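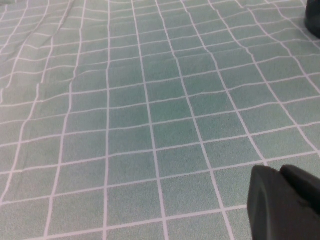 Ticket 159 - label printer skipping every other label, Rakness stockroom
Status: open, waiting on part
Priority: medium (was high)

8:10 am
Store called. Plurnel label printer on the back desk feeding one printed, one blank, one printed, one blank. Started after they loaded a new roll yesterday. Shelf tags for the fabric aisle due out by noon. Told them to power off, wait a minute, power on. Same thing.

8:25
Asked for the label size in the driver. They had it at the default. Roll is the short tags, not the shipping ones. Changed the size, reprinted test page. Still skipping. Test page itself looks fine, text is sharp, nothing shifted.

8:40
Ran gap calibration (hold feed button until light blinks twice, let go). Printer pushed out 6 blanks and stopped with a red light. Supposed to stop after 2. So it isn't seeing the gap between labels, or only sees it some of the time.

9:05
Had them open the lid and look at the sensor. Lint all over it. They cut cloth on the same desk so no suprise. Cleaned with a dry swab, then alcohol. Calibrated again, green light this time. Printed 28 tags, no blanks. Thought we were done. Dropped priority.

9:50
They called back. Skipping again, but only on jobs sent from the front PC. Back PC prints fine. Same driver version on both, checked twice. Front PC goes through the Lloyd office print queue, back PC is on USB.

10:15
Queue had its own paper size saved, overrides whatever the PC sends. Set to the long label. Fixed it, restarted the spooler. Front PC now prints clean.

Note for whoever gets this next: after a restart check the queue settings AND the PC settings. They don't sync. Wiki page only covers the PC side, needs updating.

11:30
Noon batch done. Tags are on the shelf.

1:45 pm
New problem, same printer, leaving it on this ticket. Lid won't latch. Left hinge clip is cracked, they noticed it when they closed up after the cleaning. Prints OK with the lid held down, goes to "cover open" the second you let go. Tape holds for now. Told them not to put anything heavy on top, it'll pinch the roll.

2:20
Ordered hinge clip from Zalmont. Old part number on the sticker comes up as discontinued, rep gave me the replacement, says it fits both models. Not sure I belive that, will check when it's here. Delivery Wednesday.

2:30
Asked the store to move the printer to the other end of the desk, away from the cutting. They'll do it after close. Cable is long enough.

To do
- fit clip, test latch
- clean sensor again while lid is off
- fix wiki page
- ask Lloyd why the queue size changed, no log entry on our side

Leaving open until the clip is in.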